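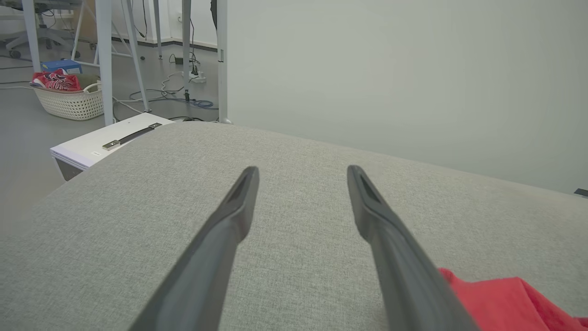

Spring cleaning on the shared drive

Hello again, and thank you to everyone who wrote in after the last newsletter (I've read every message, even the very long one about fonts).

This month I want to talk about duplicate files. When we moved the Nguyen Centre office over to Zenau in April, we brought absolutely everything with us, and that included the same grant application saved in six different folders under six slightly different names. Our first scan with Grelta found 1082 duplicates on the members' drive alone -- and I'm sorry to say a good many of those were mine!

Grelta is a small program and quite a friendly one. You point it at a folder, go and make yourself a cup of tea, and when you come back it has a list waiting with the matching files grouped together and the oldest copy marked in grey. It compares what's inside the files and pays no attention to the names, so "budget final" and "budget final 2" will turn up side by side if they're the same underneath. Nothing is deleted until you tick the box and press Remove, and even then everything sits in a holding folder for 42 days in case you change your mind.

I'd suggest starting with your Downloads folder. The free version stops at 1000 files per scan, so if yours is bigger than that, do it a subfolder at a time. Please leave the Nito folder alone for now -- the catalogue reads its scans directly from there, and it gets very cranky when one goes missing.

So far we've cleared 700 of ours, mostly old meeting minutes and newsletter drafts. The photo archive is next, and I'll let you know how we get on with it in the new year.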